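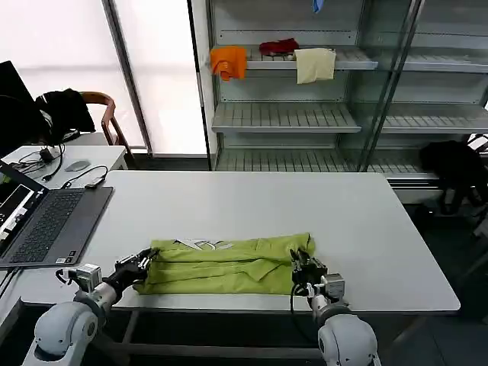 The truck scale at Clolimthorpe was due for its yearly test in January. The test was put off until spring on account of the road. I arrived on 17 April 2020 with the test weights, a level, a roll of shims and the file from the previous inspection.

The scale served a grain elevator owned by Prelten. It had a steel deck in a concrete pit, with a load cell under each corner and a small brick scale house beside it. The file recorded an error of zero at every position for each year on record. I did not like this. A deck that sits outdoors moves. The concrete settles, mud builds up under the edges, and the readings drift in one direction or another. A column of zeros means either a very good scale or a person who did not unload the weights.

The operator was at the window when I parked. She gave me the key to the pit and asked how long the deck would be closed. I told her 90 minutes. She wrote this on a card and taped it to the glass facing the road, where there were no trucks.

## First position

I zeroed the indicator and set 1000 kilograms over the northwest corner. The indicator settled at 1000. I wrote it down, moved the weights to the northeast corner and read 1000 again. The southeast corner gave the same.

The southwest corner read 1002.

I removed the weights. The indicator did not go back to zero. It showed 2 kilograms on an empty deck. I walked the deck from end to end and found no stones, chain or standing water. I looked for wind and there was none to speak of. After a few minutes the number dropped to zero without my touching anything.

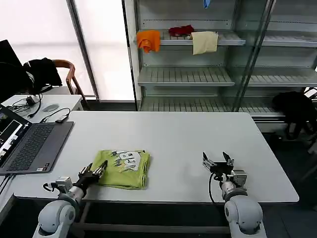

*Green T-shirt, folded, on a white table.*

I ran the southwest corner again. It read 1000. I ran it a third time and it read 1002, and stayed there after the weights were gone.

In the scale house I asked the operator whether the indicator had ever held a reading with nothing on the deck. She said it did so most mornings, a little after opening, and that the man who used to test the scale had known about it. He would wait in his van until it cleared. She did not seem to think of it as a fault. She pulled a ledger from under the counter and showed me the column where she entered it. The entries went back to her first week at Prelten. Each gave a time on and a time off. Under "customer" she had written "none."

"Did you report it?" I asked.

"It's in the ledger," she said.

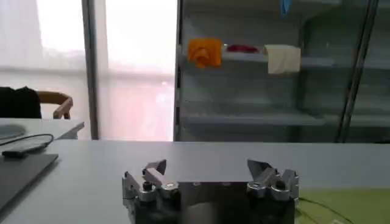
The pit had a steel hatch at the south end and a ladder with a missing rung. I took a lamp, a wrench set and the wiring diagram. The northwest and northeast cells were clean, and their cables were tied back as the drawing showed. The southwest cell had a cover plate that was not on the drawing. It was held by 2 rounded silver bolt heads with a dark socket in the nearer one, much like those on the metal finger in the photograph, and the other socket had been packed with grease. I cleaned it with a nail. Both bolts came out with no effort.

Behind the plate was the cell, in good order, and a folded inspection tag from Negri, the firm that had installed the scale. The tag gave the capacity of the cell and the torque for the mounting bolts. On the back, in pencil, were the words "leave as found" and a list of 3 times of day. The last of them matched the time of my first bad reading to the minute.

I checked the gap between the deck and the pit wall with a feeler gauge. It was within limits all the way along. I checked the bump stops, the ground strap and the junction box. I found nothing that could hold a weight on the deck and nothing that could let one go. 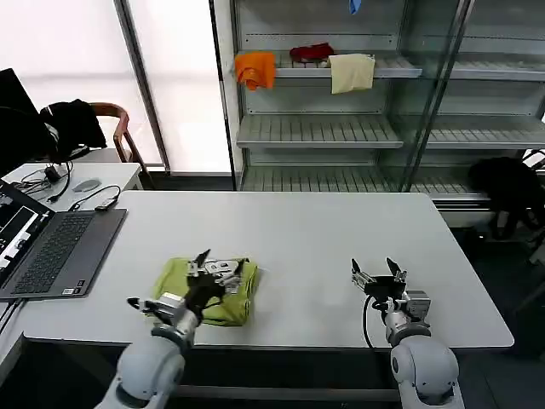 ## Result

I replaced the plate with the same bolts and did not grease them. Then I went up, closed the hatch and repeated the full test. All corners read 1000. The deck returned to zero after every load.

The form has a box for the error at each position and a smaller box for remarks. The rule is that the inspector enters the final set of readings. I entered the final set. This gave me a column of zeros, in the same place on the page as those of the years before.

In the remarks box I wrote that an unlisted cover plate was fitted at the southwest cell and that the ladder needed a rung. I then wrote the time on and the time off of the 2 kilograms, crossed them out, and wrote them again more neatly.

The operator signed as witness. She took the card down from the window and asked where I was going next. I said Bavley, where there was a smaller scale at a feed store. She nodded and wrote the hour in the ledger.

I drove across the deck on my way out. It was the shortest way to the road. She called after me through the window to say that I had come up 2 over my weight on the way in.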